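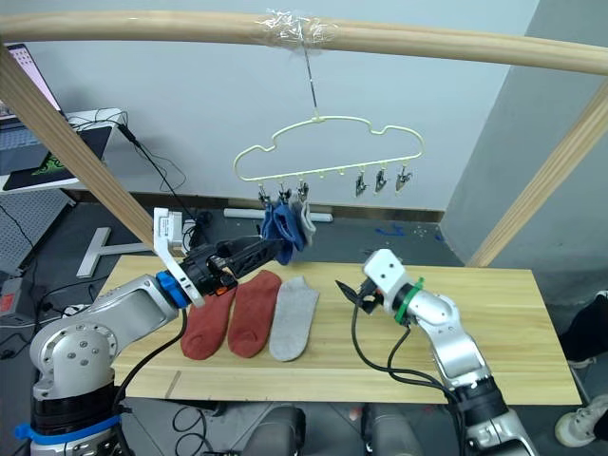

Socks on a yellow hanger.

The Joint Water and Crossing Office in Pasow opens its doors to the public once in a year, in November, and this time I have managed to go. I write sometimes for our association's newsletter about the relations between the two banks of the Rumach, and I had read many statements of this office but I had never seen the inside of it.

The bus from Urnora takes longer than the timetable promises. At the bridge everybody must get off, show the document, walk over and get on a second bus, which belongs to the Galanis side and accepts only its own tickets. I was told later that a common ticket is on the agenda of the office for several years. A woman in front of me had two bags of onions and was asked to open only one.

The office is in the former customs school. It has two entrances, one for each delegation, and both lead to the same corridor. We were a group of 20 visitors, mostly pensioners and students of international relations, and we got a paper badge and a folder with the text of the agreement. The agreement has 26 articles. Our guide, an officer from the protocol section, said that most of the daily work comes from only one of them, the article on seasonal water levels, and that the article on resolving of disputes was used less than people think.

We began in the meeting room. I had imagined a long table with the delegations facing each other, but the table is round and rather small. The flags stand in the corner and are changed from left to right at every session. The guide explained how the minutes are made: each side writes its own, then the two secretaries sit together and compare line by line, and where they don't agree both versions are printed. Some minutes from last spring were laid out for us to look at. On one page the left column said "the parties discussed" and the right column said "the parties took note". It was about the repair of a pump.

After this we saw the translation section, which I found the most interesting part. They keep a card file of difficult words, started by hand and now also in the computer. For example, the word which Urnora uses for "temporary" means in the Galanis usage something closer to "not yet decided", and this has caused trouble in the past with grazing permits. A student asked if such a thing can be fixed by a dictionary. The translator answered that they have a dictionary, and the same word is wrong in it.

In room 8 is the permit desk. The office issued 4,000 crossing permits last year, mainly for farmers with land on the other bank and for families visiting graves. The forms are free, but the photograph must be made in Pasow, in the shop opposite, and there was a queue in front of it also on the open day.

At the end there was tea and time for questions. Somebody asked when the foreign ministers will meet again. The guide said that this question should be addressed to the ministries, and that the office is informed from the news the same as everybody. Another visitor complained for quite a long time about the bridge lighting. This was written down by both secretaries.

For those who want to go next year: registration is by post or in person at either entrance, the tour starts at ten in the morning, and you need the same document that you will show at the bridge. The last bus back to Urnora leaves at half past four. The folder you can keep, but the badge must be returned.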